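Print this page | E-mail this page

Kitville Allotment and Orchard Association
Minutes of the winter general meeting
Published 30 Dec 2016 by the minutes secretary

The meeting was held in the upper room of the Pladuvard building. The chair opened it at the time given in the notice and welcomed the members, also those who had come for the first time. Apologies were read from the members of the lower terrace who were travelling. The number present was enough for decisions under the rules.

1. Minutes of the October meeting

The minutes of October were taken as read. One correction was asked for: under the item on the tool shed it was written that the second key "was lost". The member concerned wishes it to be written that the key was given back to the former shed keeper, and that the former shed keeper does not remember it. The correction was accepted and the minutes were signed.

2. Matters arising

The broken step at the north gate is repaired. The letter to the town about the street lamp is sent, and there is no answer yet. The chair will write again at the end of the winter.

The list of free plots is now on the board in the shed. It was asked if the list could also be put on this website. The secretary said yes, when the plot numbers of the upper row are corrected, as two plots carry the same number on the old plan.

3. Money

The accounts until the end of October were handed out. After the bill for the new fence the association has 477 euros in the current account. The reserve of 500 euros for storm damage was not touched. A member asked why the insurance is paid in one sum and not in parts. The answer was that payment in parts costs more over the year. The accounts were approved with no votes against.

The yearly fee stays the same. There was a short discussion if new members should pay a deposit for the key. It was agreed that they should, and that the deposit will be 10 euros, to be given back when the key is given back. For members who already have a key nothing changes.

4. Water

This item took most of the evening. The firm Geerts came in the autumn to look at the pump and the pipe under the middle path. Their report says that the pump is in order for its age, but the pipe leaks in more than one place, and the leaks cannot be closed from outside. Geerts offers two ways of working. In the first, the whole pipe is taken out and a new one is laid in the same trench. In the second, the old pipe stays in the ground and a new one is laid along the hedge, with shorter branches to the taps.

The second way is cheaper in digging, but the members of the lower terrace would have their tap at a greater distance. Several of them spoke against it. One said that she is carrying water already from the tap to the far end of her plot, and that with a heavy can every metre is felt. Another said that the hedge has old roots and that the digging there will not be so easy as it is written in the offer.

The members of the upper row said that the first way would close the middle path during the planting time, and that this is also a loss. It was then asked if the work could be done before planting. The chair answered that Geerts can start only when the ground is not frozen, and that no date can be promised.

After a longer exchange the meeting decided the following. The chair asks Geerts for a new price for the first way, with the work done in 2 parts, so that one half of the path stays open. The answer will be sent to all members. Until then the main tap stays closed for the winter as usual, and the barrels may be used by everybody.

5. Rain barrels

Some barrels have no cover. The members are asked to bring a cover or a board before spring, for the safety of children and of hedgehogs. A barrel without a cover may be emptied by the association.

6. Seeds and the common order

The common order from the seed house Nitetti will be made again. The forms are in the shed, in the box beside the door, and must be back before the end of January. Last time some forms came back without a plot number and it was difficult to give out the bags. Please write the plot number on every page, also when there is only one line on it.

Seed potatoes are not in this order. They will be ordered apart, and only the early kinds, as the late kinds had much blight in the last two summers.

7. The greenhouse and the fruit evening

The working group for the heated greenhouse gave its report. The lemon and the two fig trees were brought inside before the first frost. The fig near the door has dropped its leaves, what is normal for it. The heating was set to the lowest step and will stay so, unless there is a very hard frost.

The report continued with the plan for a fruit evening in early spring, with a talk on fruits from warm countries: how they are grown, how one chooses them at the market, and which of them can be raised from the stone in a pot. The talk would begin with the mango. It was explained that the colour of the skin says little on ripeness, because some kinds stay green when they are ripe and others are yellow early. A few brown freckles on a yellow skin are not a reason to leave the fruit in the shop. It is better to press lightly with the thumb and to smell near the stem. 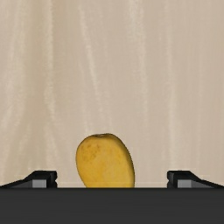
Asked whether such a talk belongs in an allotment association at all, a member of the upper row replied that it does not, in his opinion, as long as the apples in our own orchard are not pruned, and that he would rather come to an evening with a ladder and a saw. Another member said that both are possible, and that last winter the pruning day was announced and only few came. The member of the upper row said that it was announced too late, and on this there was agreement from more than one side.

The chair put both to the vote. The fruit evening is accepted, on condition that it costs the association nothing except the tea. The pruning day will be announced at least three weeks before, on the board and by e-mail. The working group is asked to find somebody who can show the cut on old trees, as the trees by the wall have not been cut well for many years.

A member offered stones and pots for those who want to try at home. He warned that a mango raised from the stone will be a leaf plant in our climate and should not be expected to give fruit in a room. The stone must be opened with care and the seed inside put in damp soil soon after, before it dries out.

8. Compost

The third bay is full and must rest until summer. Please use only the first bay – the sign on it was turned by the wind and is now fixed with screws. No cooked food, no bread, no meat. Diseased tomato plants do not go in any bay but in the town container at the gate.

There was a complaint that plastic string was again found in the finished compost. The meeting did not want a new rule. The old rule is to be hung up in bigger letters.

9. Paths and borders

The paths between the plots must be kept at the width in the rules. On three plots the raspberries have come over the border. The members concerned know it and will cut them back before the sap rises. A question was asked on who is responsible for the path at a free plot. At present both neighbours are, each for his half. When a plot stays free longer than one season, the association will take it over – this was decided with a large majority.

10. Neighbours and noise

The neighbours behind the orchard have written a friendly letter on the use of motor tools in the early morning. The meeting agreed that the hours in the rules are clear and that they should be followed. The chair will answer the letter and thank them for the tone of it.

11. Any other business

A wheelbarrow with a green handle stands behind the shed since the autumn. If it is not asked for before spring it becomes common property.

A pair of garden gloves and a child's scarf were found after the apple day and are in the drawer of the shed table.

It was asked if members may keep hens. The rules of the ground do not allow it. The member wishes it to be written that she finds this a pity.

It was also asked if the meeting could start earlier in the evening. Opinions were divided, and the question goes to the next meeting.

12. Next meeting

The next meeting is held in spring in the same room. Points for the agenda must reach the secretary in writing, at least two weeks before. The chair thanked all those present and closed the meeting. The chairs were put back by the members, for which the Pladuvard building has thanked us.

Still open from this meeting: new price from Geerts (chair); plot numbers of the upper row (secretary); bigger sign for the compost (working group); date of the pruning day (working group); letter to the neighbours (chair).

Contact | Copyright Kitville Allotment and Orchard Association | Back to top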